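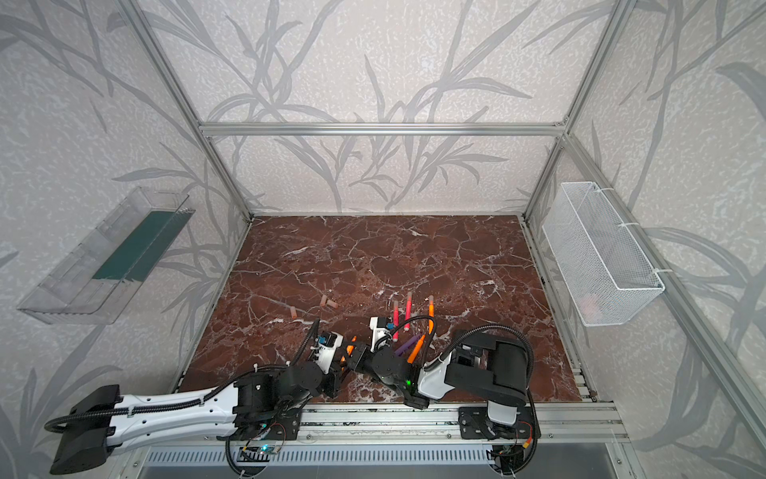
Home | Services | Clients | Careers | Contact

Sales Tax Exemption Reviewer (permanent, full time)
Grilia, Sumska office
Posted 5 Sep 2026

Most job ads in our line of work promise a "dynamic role at the heart of a growing tax team." We have read plenty of those and hired from a few of them, and we doubt they ever helped anyone decide anything. So this one is mostly about what you would do all day.

Grilia looks after sales tax for wholesalers, equipment dealers and a handful of contractors. When one of their customers claims it doesn't owe tax on a purchase, the seller needs a certificate to back that up. Sellers are bad at this. They take certificates that are unsigned, that name the wrong buyer, that give a reason for exemption which has nothing to do with what was bought, or that ran out years ago. Then a state auditor asks for the file and the seller owes tax it never collected.

The reviewer reads the certificates before the auditor does. We have one reviewer now and the work has outgrown one person. In June we took on the records of Gulau, a parts distributor, and its file alone holds 1,138 certificates. We were told it was "basically clean." We have heard that before, from other clients, about other files, and we would like you to start from the position that it isn't.

What the job involves

You would open each certificate, compare it with the customer record and a sample of invoices, and decide whether it would hold up. If it wouldn't, you write to the customer for a better one. Many don't answer the first letter. You write again, and then you phone. If nothing comes, you tell the client to start charging tax, and the client will usually not enjoy hearing it from you, particularly if the buyer is a large one.

You would also help prepare files for audit and sit in when an auditor visits. You would not be asked to argue the law on your own. You would be asked to know where every piece of paper is and why we accepted it.

We use a program called Samir to sort incoming certificates and flag the doubtful ones. It was sold to us as something that would make this job unnecessary. It reads typed forms well enough, handwriting poorly, and it is far too trusting about resale claims. Please don't apply hoping to supervise software. You will be checking its work for the foreseeable future, and we would be glad to hear from people who have caught a system like it being wrong. 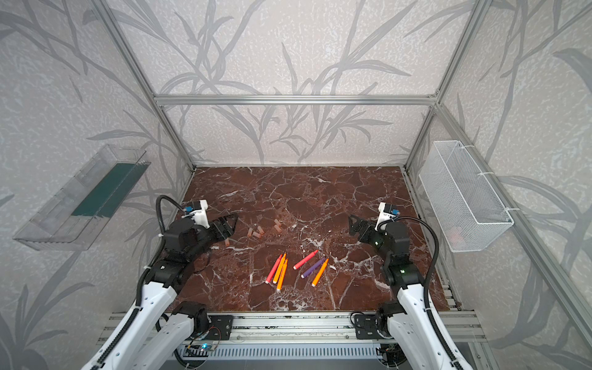

What we need from you

At least 2 years in sales and use tax, accounts receivable, audit support, or a similar job where you handled other people's documents and had to say no to some of them. State revenue department experience is welcome. So is experience on the seller's side, including if you were the one accepting bad certificates – you'll know how it happens.

You should write a clear, short letter. You should be able to work in a spreadsheet without breaking it. You should be comfortable telling a sales manager that his biggest account has sent in a form with no signature.

A degree in accounting is fine. We don't require one, and we haven't seen much of a link between the degree and the quality of the reviewing. The same goes for certifications. If you hold one, mention it, and then tell us about the work.

Things you may not like

The work repeats itself. Some weeks are all phone calls. The months before a client's audit are busy, and we won't pretend the hours stay perfectly even, though overtime is paid and we track it. The job is based in Sumska, with 2 days a week from home once you are trained. Training takes as long as it takes. We used to print a number of weeks in these ads and it was always wrong.

There is no set path to management from here. Reviewers have moved into audit defense and into client work, and others have stayed put and been paid more for staying. We can't promise which of these would be open to you.

Pay and benefits

Pay depends on experience, and we will give you the full range in writing before any interview, so you needn't spend an afternoon with us to find out it's too low. Health coverage starts on the first day of employment. There is a retirement plan with an employer match, and paid leave that people do take.

How to apply

Send a resume and one page on a time you doubted a document that everybody else had accepted. Tell us what made you look twice and what came of it. If you were wrong in the end, that's a perfectly good page too. Leave out client names.

We will send a short exercise to applicants we want to take further: 10 certificates, with the matching invoices, for you to accept or reject with a line of explanation each. It is paid. The samples are made up for the purpose, so you won't be clearing our backlog for us.

Applications go through the Careers form and are read by the people you'd be working with. The job stays open until it is filled, and the ad comes down the same day. Recruiters, please don't call.

Related openings
Use Tax Accrual Clerk, part time
Audit Defense Associate
Sales Tax Registration Assistant
Seasonal Help, Return Filing

© 2026 Grilia. All rights reserved. | Contact | Privacy | Back to top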